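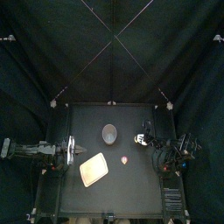 Corina Marti wrote:
Did you record with the curtains up from day one, or add them later? My first batch was useless because the policy learned my bookshelf!

drillbit_dan wrote:
Up from day one, after reading your bookshelf post, so thank you! Task is still cup onto tray, teleop with both arms. I'm at 981 episodes as of Friday and I love how natural it feels now – the first evening I could barely close a gripper without shoving the cup across the table.

karnano_fan wrote:
981 is a lot for one cup. I got a decent pick and place out of 18 by moving the arm by hand and saving waypoints. Kinesthetic all the way, you feel the contact and there's no lag.

drillbit_dan wrote:
For one arm, sure. With two I run out of hands! Try guiding both elbows and working the grippers at the same time. Also your hands end up in the camera view the whole time.

karnano_fan wrote:
You replay the motion afterward and record that. Hands gone. Bellini's tutorial does it that way and it takes an extra minute.

Corina Marti wrote:
Replay only works if everything goes back exactly where it was. I tried it on a soft object and it never matched. For a rigid cup I'd say karnano_fan has a point, though.

pelican77 wrote:
Question from a beginner, how much do you move things between episodes? I'm on the Prandar starter kit and I keep putting the cup back in the same spot out of habit.

drillbit_dan wrote:
Everything, every time. Cup anywhere both arms can reach, tray turned a bit. Clear plastic is mean to the cameras so I'd start with a solid color if you have one. And keep your bad grabs if you recover from them – those were the episodes that helped mine most.

karnano_fan wrote:
Disagree on that last bit. Fumbles teach fumbling. I cut mine.

Corina Marti wrote:
Keep the recovery, trim the fumble. I went from 3 good runs in a row to losing count when I did that. Dan, are you going to 2,000?

drillbit_dan wrote:
By the end of November if my wrists hold up. I'll post the trimmed vs untrimmed numbers when I have them.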